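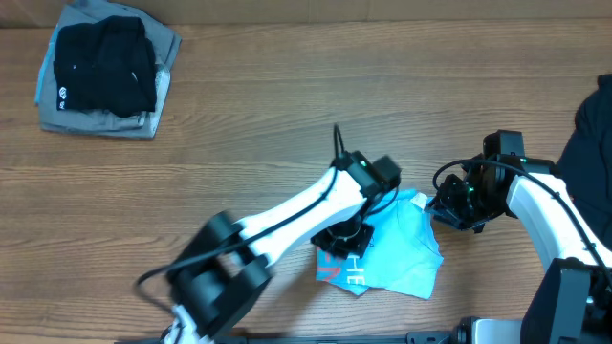 I fold my laundry on the dining table, and I am tired of being told it belongs in the bedroom. The bed is a terrible place to fold. It's soft, it's too low, and everything you smooth out gets wrinkled again the second you lean on the mattress to reach for a sock. A table pushes back. You can run the side of your hand down a T-shirt on a wood table and it stays where you put it.

My brother-in-law, Rangi Sheehan, is a bed folder. He does the shake, the chin hold (you know the one, collar tucked under the chin, arms out like a scarecrow) and then a kind of flop onto the comforter. Then he gets interrupted, and at eleven at night the whole pile gets moved to the chair, and we all know what happens to clothes on the chair. They live there. I have seen a stack of his on that chair since last July and I'm fairly sure the bottom sweater has never been worn!

So, table. And once you've got a table, you can talk about order, and I have opinions there too. Dark and heavy things go first. Gray sweats, black tops, whatever's got some weight to it, over in the far corner where they won't get knocked. They make a nice base and they forgive you if the fold is sloppy. Light T-shirts come after, when your hands have warmed up a bit. A light blue T-shirt is the hardest thing in my basket - it's thin, it slides around, it shows every crease, and it never seems to have a front until you've turned it over a couple of times.

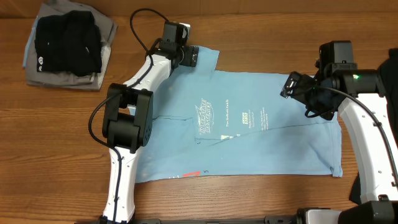
The other thing about T-shirts is that people start folding before the shirt is flat. I did this for most of my adult life. You grab it, you fold it in half, one sleeve is bunched up inside somewhere, and you end up with a lump that won't sit on the pile. These days I spend more time flattening than folding. Get hold of both ends, pull a little, let it lie down. If it's gone sideways on you, leave it sideways and walk around the table, it's quicker than spinning the shirt.

I did try a gadget once. Stevance makes (or made, I haven't checked) a hinged plastic board that you lay the shirt on and flap shut in three moves. It worked fine. It also took up half the closet, and my daughter turned it into a ramp for her cars. After that I bought a set of Amata drawer dividers, which I still use, for socks, although they were meant for shirts. I have strong feelings about socks too but that's a separate post.

And I can't get excited about the upright filing method, where every shirt stands in the drawer like a record. I tried it for 4 weeks. It looks gorgeous on Sunday night and by Wednesday the whole row has slumped over like tired commuters. A stack is fine. A stack has always been fine! You take from the top, you put back on the top, and yes, you wear the same shirts all the time, but you were going to do that anyway.
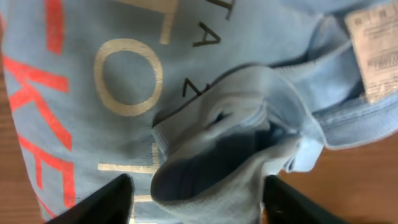
Do you fold a sweatshirt the same way as a T-shirt?

Mostly the same, but do the cuffs and the bottom band last. Ribbed knit is springy and will pull the rest of the fold open if you start there, so lay the body flat, bring the sleeves across the back, and turn the hem up at the end.

I don't iron any of it, by the way.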